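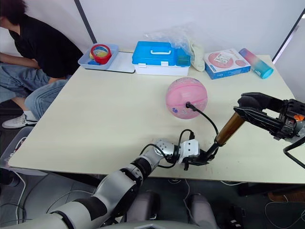 Heather Brunton
Community reporter, Albridge

Bit of a rush, this one. Had half an hour with the woman who runs Diệp, the toy and game lending room in Albridge, and she talked the whole way through. Didn't want her name used. "Put the room's name, that's what people know."

First thing she brought up was the table. Long, pale, pushed up to the wall, everything lined along the back of it. "If it goes in a cupboard I forget I own it," she said. So the toolbox with the blue lid stays out. So does the tape, red outside, in its light blue tray. "Tape is most of the job."

They lend 400 items now, up from 77 in the first year. Mostly balls, soft toys, puzzles. What comes back worst? "Balls. Always balls. Kids are hard on them and so they shoud be."

I asked about the pink one in the middle of the table. Favourite colour by a mile, apparently. "Put a pink ball and a grey ball out and see which one gets borrowed."

Clear plastic bags get kept too. She won't throw one out till it splits -- "my husband has views on this" -- and they end up in a heap at the back with whatever cloth is going.

Soft stuff is slower. Seams first, she runs a thumb along every one, then the printed bits, in case the colour's cracking. The busier the pattern the better, she reckons. Spots, stripes, ovals, anything a toddler can point at.

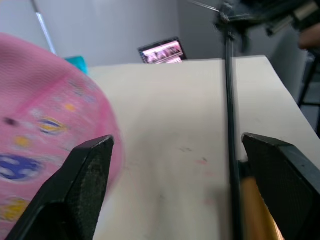 On money and marks

Rent went up in April. A $3,000 grant from Fidance covered part of it, membership the rest. There are 112 families signed up and she'd like more, but not before there's a second shelf.

And the tabletop? White shows everything, smudges included. "I wipe it, it comes back. I've stopped minding." She was offerred a darker one by Stiltudus, the office clearance place, and said no. Small parts vanish on a dark top.

Then someone was at the door with a returned puzzle and she was off to count the pieces.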